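Cahier d'atelier, Plindmont
Lundi 23 janvier 2023
Objet : carrelage de la paillasse, joints, et la question du gris

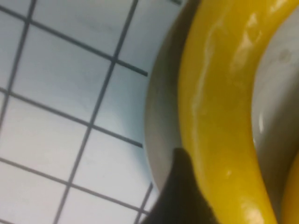

Plat gris clair posé sur le carrelage blanc, joints anthracite. Traces grises légères sur un carreau.

Repris le dossier de la paillasse parce que Filip veut trancher avant la fin du mois. Sa proposition : tout regratter et refaire les joints en gris moyen avec le produit Rundon. Argument principal, le joint foncé « fait sale ». Je ne suis pas convaincue. Un joint foncé fait foncé. Pour savoir s'il est sale il faut le nettoyer et regarder ce qui reste sur le chiffon, et dans les notes de Filip je ne trouve aucune trace d'un essai de ce genre.

Ce qui me gêne davantage, ce sont les traces grises sur l'émail. Elles sont faibles, il faut se pencher pour les voir, mais on les retrouve après chaque lavage au savon noir. Trois explications circulent :
- un voile de ciment resté de la pose ;
- un dépôt laissé par le dessous des plats ;
- l'eau de rinçage, trop chargée.

Le voile de ciment, je veux bien, sauf que la pose date du mois d'août et que le voile aurait dû être signalé à ce moment-là. Rien dans le cahier. Le frottement des plats me paraît plus crédible : la série grise de Planthorpe a un pied non émaillé, on le sent au doigt, ça accroche un peu. Quant à l'eau, on accuse toujours l'eau.

Essai du matin. Pied d'un plat gris frotté à sec sur un carreau de chute, 75 allers-retours, pression de la main, donc pression de personne en particulier. Résultat : une marque grise, nette en lumière rasante, presque rien vue de face. Partie à la gomme mélaminée en quelques passages. Au savon noir seul, elle reste. Même chose avec un plat dont j'avais poncé le pied au 3,000 à l'eau (numéro porté tel quel sur la feuille) : marque beaucoup plus faible. Pas nulle.

Je note que ça ne prouve pas grand-chose. Un carreau de chute n'a pas vécu sur la paillasse, et j'avais envie que ce soit le plat. À refaire par quelqu'un d'autre, de préférence Filip, qui a envie que ce soit le joint.

Sur la couleur. On m'a redit que le gris du plat et le gris du joint « se répondent ». Le plat est clair, son rebord tire vers l'olive dans l'ombre, le joint est anthracite. Si on me demande de choisir un coulis pour aller avec la vaisselle, je préfère qu'on le dise comme ça et qu'on arrête de parler d'hygiène. Le petit point sombre à l'intérieur du plat, par contre, personne n'en parle. Grain de fer dans l'émail, piqûre, saleté tombée après coup ? À passer à l'ongle puis à la loupe avant de remettre le plat en circulation. Si ça accroche, au rebut.

Coût. Le devis pour regratter et rejointoyer est à 506 euros hors fournitures. Le tarif des patins en feutre pour toute la série grise, 194 euros, me semble cher aussi pour du feutre. Le feutre mouillé garde l'eau et je ne vois pas comment on le laverait. Demander s'il existe la même chose en silicone, sans croire la fiche sur parole.

À faire :
1. Joint : décrasser une longueur à la brosse et au percarbonate, laisser sécher une nuit, comparer avec la voisine. Même lumière, même heure.
2. Pieds des plats : poncer la moitié de la série, marquer au crayon gras dessous.
3. Rinçage : un carreau à l'eau du robinet, un à l'eau déminéralisée. Je n'y crois pas, mais au moins ce sera fait.
4. Ne rien commander chez Rundon d'ici là.

Ajout, fin de journée. Filip est passé, a lu ce qui précède, maintient que le joint est sale. Il prend le point 1. Je lui ai laissé la brosse dure, la souple est dans le bac de l'évier.

Ecaterina Costache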